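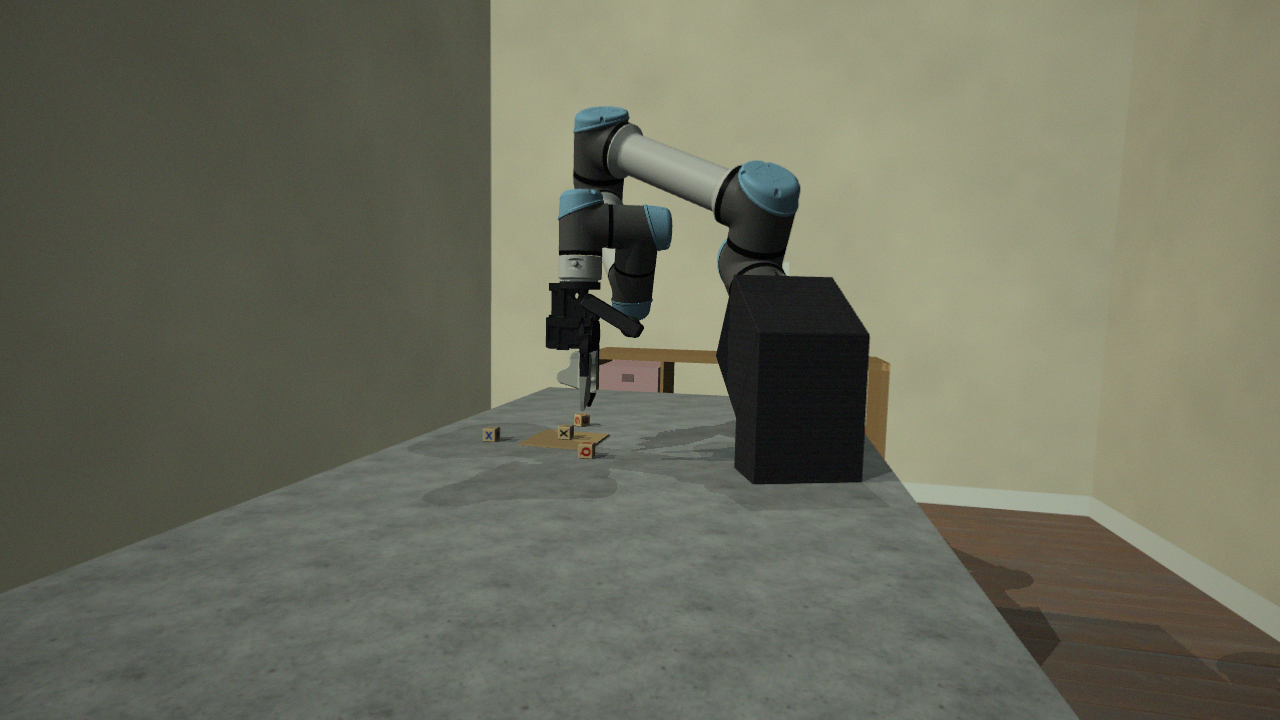
The robot arm in the computer model, with its gripper above a board and four small cubes.

How a Robot Arm Is Set Up
A guide for young visitors from the Trenley Learning Center

A robot arm needs careful setup before it begins a job. At the Center, the Jonditz arm is first set up inside a computer model. Staff can test a new plan there and correct mistakes before a real machine moves.

The first step is the base. The arm must be attached firmly, because every measurement begins there. If the base is entered in the wrong place, even by a little, the gripper will miss the cubes it is meant to pick up.

Next come the joints. A joint is a place where the arm can bend or turn, much like an elbow or a wrist. Each one is given a starting position called zero.

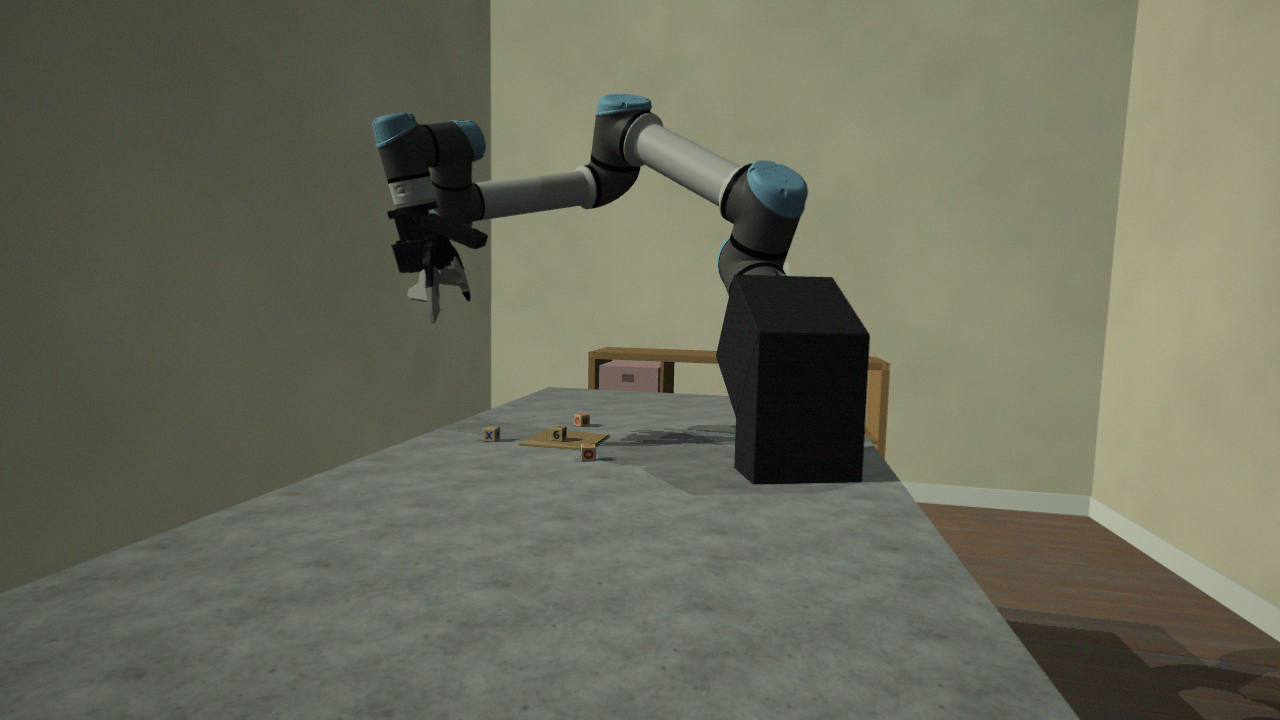
Why does each joint need a zero position?
The computer measures every turn from zero. When zero is wrong, the arm bends too far or stops too soon.

The gripper is set up after the joints. Staff enter its length and how wide it can open. They also enter how hard it may squeeze. The gripper is then opened and closed 5 times, and each movement is compared with the plan.

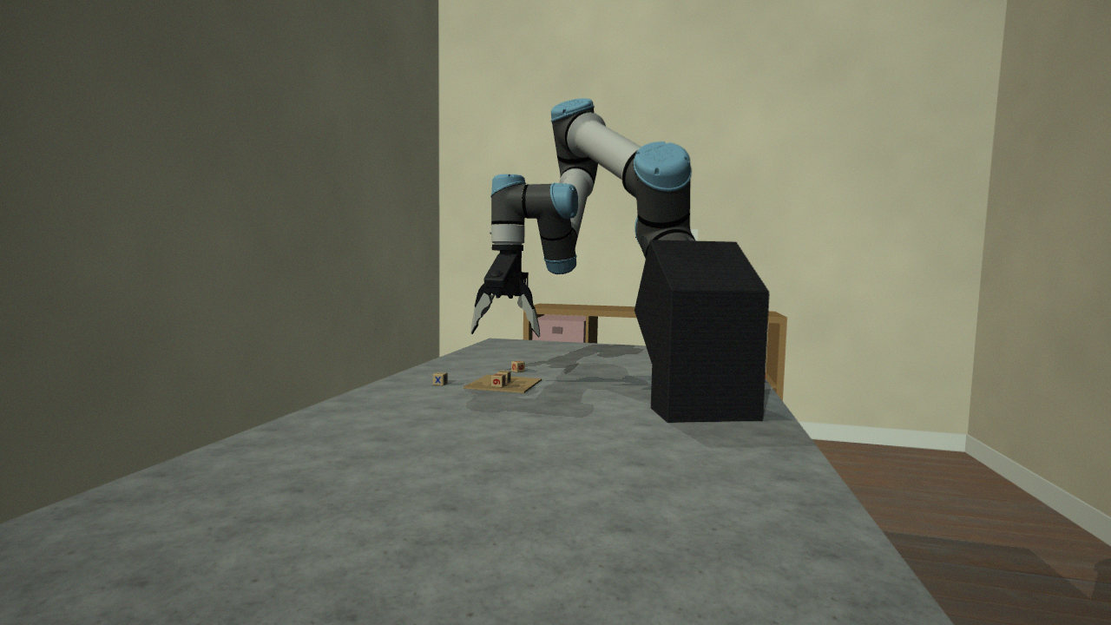
What happens if the gripper squeezes too hard?
A real gripper could damage the object or wear out its own parts. Staff choose the lightest squeeze that will hold the object safely.

The last step is a slow test. The arm follows its whole path at low speed while staff watch for anything it might bump. The speed is raised only after the slow test has been passed.

The setup also has to be looked after. The model repeats the path 300 times, and staff read the list of errors it makes. After 800 repeats, the zero positions are checked again. Any change is written in the setup log, with the time and the reason for the change.

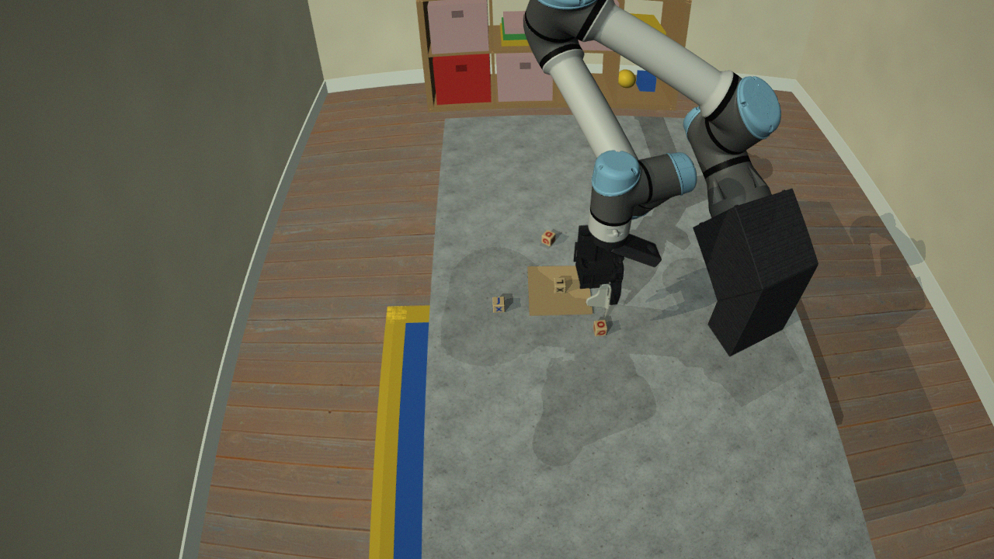 The arm reaches out from its black base, with the lettered cubes below the gripper.

Words to know
Base: the part that holds the arm in place.
Gripper: the tool that picks things up.
Joint: a part that bends or turns.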